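Category: Workshop Notes / Robots and Automation

How to Put On a Robot Open Day for Your Neighbors

We held ours at the Zellari shop on Sat 2 May, and I promised Kianoush Asadi I would write up how we did it while it was still fresh in my mind. He's planning one over at Skurkden in June and wanted the whole story, so pull up a chair!

Start with a job people already understand. We went back and forth on this for ages (I had my heart set on the little gearboxes from Goodall) but we settled on sorting power supplies and their cables, and I'm so glad we did. Most folks have a drawer of cables at home, so they get it right away.

Next, set up your station. You want a cart with a divided tray, a table next to it at a similar height, and your parts in a box where the arms can reach. Leave the tray empty until your first group is standing there, then let the arms go to work.

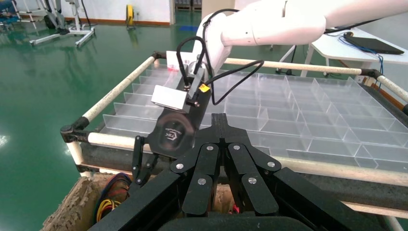
Two arms at the cart, with the clear divided tray between them.

Keep your groups small. We had 40 visitors and took them through in short turns, and even so the first bunch crowded up too close and I had to shoo them back. Put tape on the floor before you open the doors, and have one person by the stop button who isn't also doing the talking. I tried to do both for the first group and it was not my best half hour.

Now, about the cables. Bundle each one before the day and give it its own space in the box if you can, using plain cardboard dividers.

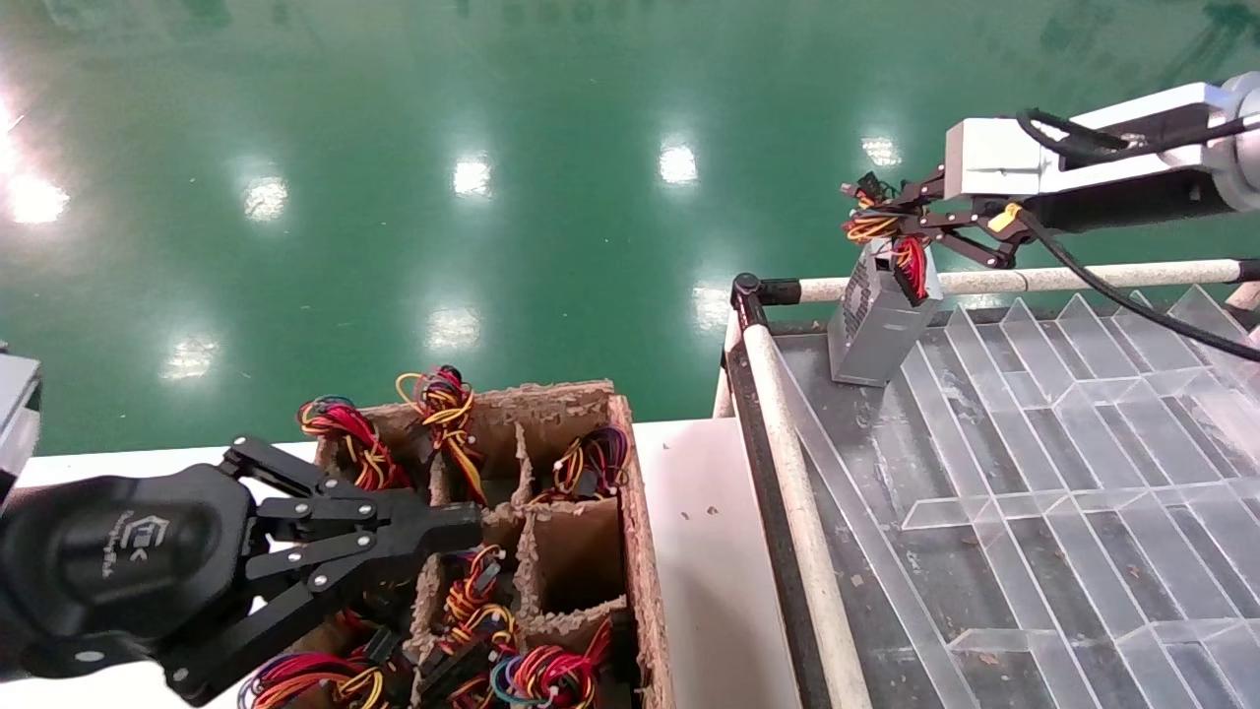
Loose wires love to grab their neighbors, and a grip that looks fine from where you're standing may bring up more than you asked for. Let people see that when it happens. Our visitors leaned in the most when an arm had to try again, and the kids started cheering for it - I could have hugged them all.

Plan on 3 runs per group, with time for questions between them. Somebody will ask how fast it goes compared to a person, so have an answer ready. And print the Cirkmont safety sheet in large type, please, and hang it by the door where people wait.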